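Support > Prundia Cell Service > Arms and Grippers > Ticket 411
Search tickets, parts, fault codes
Reading time: 4 min

Two-arm cable cell: left wrist line dragging, right gripper losing coils on lift

Status: Open, monitoring
Priority: Medium
Cell: Ondar bench, two arms, one common controller
Task: coiled cables from table centre to side baskets
Reported by: Silviu Dinu

Initial report

Two faults logged against the same cell. They may or may not be related.

Fault A. Left arm stops with a wrist torque deviation during the return from the left basket. The stop is not repeatable at a fixed joint position. It clears on reset and the arm finishes the move at reduced speed.

Fault B. Right gripper closes on a coil, reports object held, then reports object lost within the first part of the lift. Thin cables are worse than thick ones. The coil is normally found back on the table close to where it was picked.

The cycle counter read 1,093 at the time of the report. The counter was zeroed at the last fingertip pad change, so both grippers have the same pad life on them. No controller update since then. Payload settings checked against the commissioning sheet and unchanged.

Work done before opening the ticket:
- Power cycled the controller and both gripper drives.
- Re-homed both grippers. Open and closed limits read back correctly.
- Ran the left arm through its return path with the basket removed. No stop.
- Refitted the basket and repeated. One stop, then none.

For the pick checks on the right arm the table had kraft paper on it and coils laid between the two baskets. The right gripper was brought down over the coil nearest the right basket. Finger contact was at the top of the coil, on the side away from the table edge.

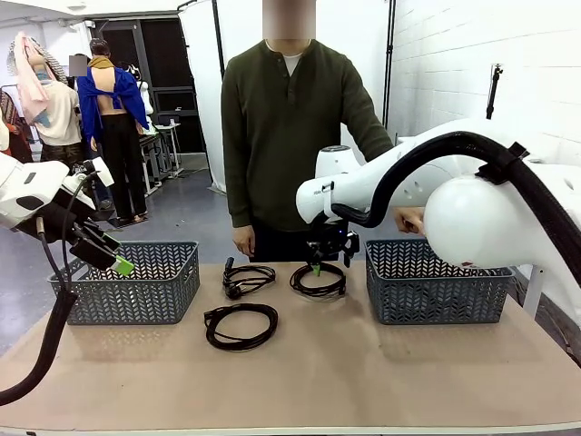
Thái: Treat these as two faults until shown otherwise. For A, unclip the left wrist line from its last clamp, set the arm to the return pose and measure how much line is free between the clamp and the gripper mount. For B, don't raise the grip force yet. A worn pad will pass the object-held check and still slip when the load comes on, and more force only hides it for a few shifts. Send pad condition first.

Update 1, Silviu Dinu

Measured the left wrist line as asked. Free length is over the value on the commissioning sheet by 20 mm at the return pose. The clamp screw was tight, but the line had crept through the clamp. Witness mark on the line no longer sits at the clamp face. No splits in the corrugated sleeve, no flattened sections, connector latched at both ends.

With the wrist low, the slack runs down onto the tabletop and back up to the gripper. In that position it can catch on the front of the basket when the arm moves off. A catch would account for a torque deviation with no fixed joint position, and for the clean run with the basket out.

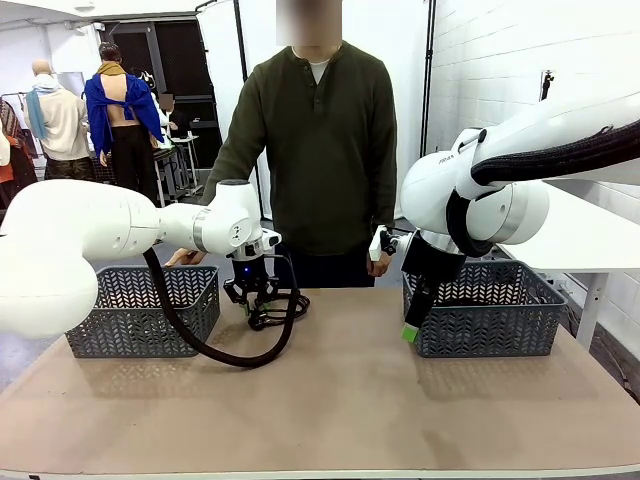
Both arms low over the baskets. Left wrist line partly on the tabletop.

Action for fault A:
1. Left arm to return pose, maintenance hold on.
2. Clamp screw backed off. Line pulled back to the witness mark.
3. Rubber liner inside the clamp found polished. Replaced with the liner from the Windura spares kit.
4. Clamp screw tightened to 4 Nm. Paint mark applied across the screw head and clamp body.
5. Wrist turned by hand to both ends of its travel. Line does not go tight at either end.

Left return path then run with the basket fitted, slow speed first and production speed after. No torque deviation. Fault A left open until it has been through a full shift.

Note for whoever edits the commissioning sheet: it gives the free length but does not say which pose it is measured in. I used the return pose. At the home pose the reading is shorter and would have passed.

Update 2, Silviu Dinu

Fingertips inspected through the wrist view with the gripper fully open over the table, coils and basket left in place. Each fingertip is a green holder with a black gripping pad. The green edges of the holder on the right-hand side of the view look frayed and slightly worn. The opposite finger leans in slightly towards the centre.

The wrist view is not good enough to judge pad thickness, so I will pull the pads on both arms and measure them on the bench. Until then the grip force stays at its original setting and thin cables are being held back from the right arm.
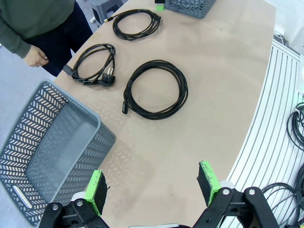
Can the pads be changed without redoing the gripper calibration?

Pads alone need only a re-home of the closed limit. If a holder is changed as well, run the full open and closed teach, then check the fingertip centre against the reference pin.

Update 3, Silviu Dinu

Right gripper pads pulled. Both worn at the tip end, full thickness at the root, so contact on a thin cable is over a short length of pad. This fits with thick coils being held and thin ones lost. New pads fitted, old holders kept, closed limit re-homed. Counter zeroed.

Thin coil picked and lifted repeatedly at production speed. One object-lost report, on a coil that had been gripped through a single loop. I am recording that one as a placement problem.

Left gripper pads also measured. Wear is even and inside the limit. Refitted.

Remaining:
- Fault A: confirm over a full shift with the left basket in its normal position. Check the paint mark on the clamp at the end.
- Fault B: thin cables released back to the right arm. Log object-lost reports with cable type.
- Order one set of pads and two holders. The Windura kit has no holders left.
- Add return pose to the free length line on the commissioning sheet. With Thái for approval.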